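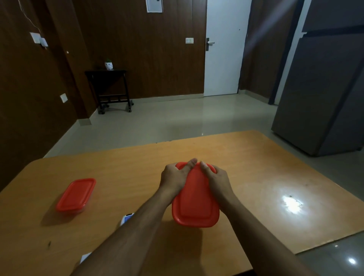 Temps de lecture : 2 minutes

Vols de vélos : un marquage gratuit à Vatville

La mairie de Vatville relance en septembre les séances de marquage de vélos, avec la police municipale. La première aura lieu un samedi, de 9 h à 12 h 30, sous la halle. Les suivantes se tiendront devant la gare, en fin d'après-midi.

L'an dernier, 95 vols de vélos ont été signalés dans la commune, la plupart dans les parties communes d'immeubles et aux abords de la gare. Seuls 12 vélos ont été rendus à leur propriétaire. « Nous en retrouvons davantage, mais sans numéro lisible ni facture, on ne sait pas à qui les remettre », explique Oanh Nông, adjointe chargée de la tranquillité publique.

Le marquage consiste à graver un numéro sur le cadre et à l'inscrire dans un fichier que les agents peuvent consulter lors d'un contrôle. L'opération prend quelques minutes. Il faut venir avec le vélo, une pièce d'identité et, si possible, la preuve d'achat. Les cadres en carbone ne peuvent pas être gravés, une étiquette est posée à la place.

L'atelier Cekuder, rue Benmoussa, propose le même service toute l'année sur rendez-vous. Son gérant, Olumide Lawal, indique avoir déjà marqué plus de 40 vélos depuis le printemps. Il conseille aussi d'attacher le cadre et la roue avant à un point fixe, y compris dans un local fermé.

En cas de vol, la plainte reste nécessaire, même pour un vélo marqué. Pensez ensuite à faire passer la fiche en statut « volé ».

Inscriptions à l'accueil de la mairie. Sans inscription, passage selon l'affluence.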